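Desthorpe open day: anyone else come away unconvinced?

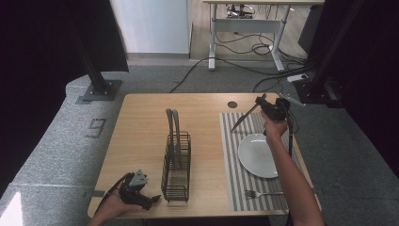

Posted by kettlebrook

Went to the Desthorpe open day on Wednesday with my brother-in-law. The flyer said "see robots learn household jobs" and I went mostly for the household jobs part, as my mum is 84 and getting fed up with her own kitchen.

What they had was a row of numbered stations with people setting tables. Plate, knife, fork, clear it, start over. The people work through a pair of hand-held grippers, one in each hand, and the recordings go off to train the robot. The robot itself was in a different room and we got to look at it through a doorway while Virgil Roman talked. It didn't move in the whole 20 minutes I was standing there.

I don't mind being shown work in progress. I do mind a flyer with a robot on it when the main thing on show is a bloke putting a knife beside a plate.

Posted by tin_whistle

I was at the 2 o'clock session and the robot did move for us. It took a fork out of a holder and set it on a placemat. Took its time about it, and the fork ended up crooked, but it did it without anyone driving.

Posted by kettlebrook

How do you know no one was driving?

Posted by tin_whistle

Because I asked Ecaterina Nistor and she said so.

Posted by kettlebrook

Right.

Posted by Marg in Divley

I had a go with the grippers at the visitor table and I'd recommend it to anybody who thinks this is easy. Picking up a fork off a flat table is miserable. You squeeze, it skates away, you chase it. My grandson got it on his second try and I was still at it when they called the next group over. So I've got more respect for the bloke with the knife than kettlebrook has.

Still not sold on the robot, mind you.

Posted by pdl_retired

Former maintenance fitter here, 17 years on packaging lines. My question on the day was what happens when you change the plate. Their tables all had much the same kit: plain plate, striped mat, wire holder for the cutlery. I asked Sandro Pellegrini if it would cope with my kitchen, where the forks live in a drawer with the corkscrew and the dead batteries. He said they "vary the setup between sessions." I asked how much. He said colour and position, mainly, with other objects to come.

That's a fair answer and I'll give him credit for not bluffing. But it's a long way from the flyer. On a line you'd bolt everything down so the machine never had to think. These people want the reverse of that, and they've begun with a table that might as well be bolted down.

Posted by hobnail

You have to begin somewhere, though. If they'd started with the corkscrew drawer you'd be on here saying it couldn't do a plate.

Posted by pdl_retired

Possibly I would.

Posted by sima_s

Hi all, Smaranda Sima here. I work at Desthorpe on the recording side, and I'm posting on my own time so please don't take any of it as official.

A few things. The 11 o'clock group didn't see the robot run because of a fault in the wrist, which we should have told you at the door. The later runs were on its own, no one driving. We did 14 that afternoon and it finished nine of them. I would have put that number on a sign but it wasn't my call.

The flyer I can't defend. I hadn't seen it before it went up at the library.

On the hand-held grippers: the reason for using them is that a person can get through many more goes in a day than by steering the robot remotely. It does look dull to watch. It's fairly dull to do, to be fair, and we swap over every half hour.

Posted by kettlebrook

Thanks for that, and I mean it. Nine out of 14 is the first actual figure I've heard from anyone there. What counted as finished? Does tin_whistle's crooked fork go in the nine?

Posted by sima_s

Yes, it does. Knife and fork on the mat, plate on the mat, nothing dropped. Straightness isn't scored yet.

Posted by pdl_retired

And the five that didn't make it?

Posted by sima_s

Three dropped the knife. One stopped and wouldn't carry on. One I'd have to look up.

Posted by hobnail

The knife would be the one I'd worry about with kettlebrook's mum.

Posted by Marg in Divley

Does anyone know what they're charging for Bogdan? That's what they're calling the robot, for those who missed the talk. Grigore Preda said "comparable to a small car" and then somebody asked which small car and he moved on to the next slide.

Posted by tin_whistle

He told our group it wasn't for sale.

Posted by kettlebrook

He told ours they'd be taking names in March.

Posted by hobnail

You can take names for something that isn't for sale. Trevudholm did it with the stairlift that never came out. My neighbour put her name down and got some 18 months of newsletters.

Posted by sima_s

I don't deal with any of that side, sorry. There is another open day in March and the visitor table will be running again. I've asked for the run results to be put up on the wall this time.

Posted by kettlebrook

I'll come if the results are up. Might bring my own fork.

Posted by pdl_retired

Bring the corkscrew.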